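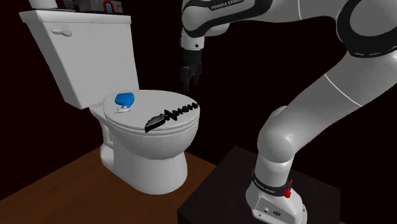
Caruso: the second album from Lidus
CD in gatefold card sleeve, with 16-page lyric booklet

We've been looking forward to putting this one up in the shop for months, and now that the boxes have been unpacked we can hardly stop playing it. Lidus made their first record in a spare bedroom, and if you bought it from us you'll remember how close and hushed it sounded, as though the band were trying not to wake next door. Caruso is a much bigger affair (there's a brass section on three of the songs!) but the tunes are as gentle as ever, and the harmonies are, if anything, even lovelier.

It opens with Firkov, a slow waltz that takes its time getting going and is well worth the wait. Put it on while you're making a pot of tea and it'll have reached the good bit by the time you sit down. After that things pick up, with plenty of mandolin and some rather splendid upright bass, and there's a long instrumental towards the end that we'd happily have had twice over. The last song is just voice and piano, and one of us in the shop did have a little cry at it.

If you like old-fashioned folk with a bit of late-night jazz creeping in round the edges, we think you'll be very happy here. Those hoping for something to dance to may want to look further along the shelf.

Details
Label: Trusport
Format: single CD
Catalogue number: TRU 167
Running time: 81 minutes
Also available: double LP, due in September

The sleeve is plain card, so we send every copy in a stiff mailer to keep the corners nice. If you'd like more than one, do add them all to the same basket, as postage is charged once per parcel. Orders placed before 3 pm go out the same afternoon, and you're always welcome to ring us first if you'd like to hear a song or two down the phone.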